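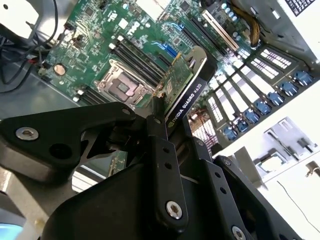

*Gripper at the graphics card, Quadro K620, inside the open chassis.*

## Uleo Cell Maintenance, Rutherford Workshop

The gallery records the care of the Uleo disassembly cell at Wonbridge. Finger plates and link arms are inspected every 600 cycles, and all hex screws are checked for tightness. Mhairi Mowat is responsible for the schedule.

The card is held upright and at a tilt, with its metal bracket uppermost. Grip settings for low-profile cards were revised in December by Consuelo Trujillo - see maintenance sheet 914.
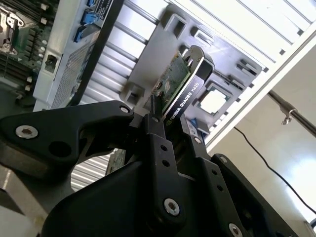

Replacement link arms are stored in cabinet 11. Requests should be sent to the workshop office.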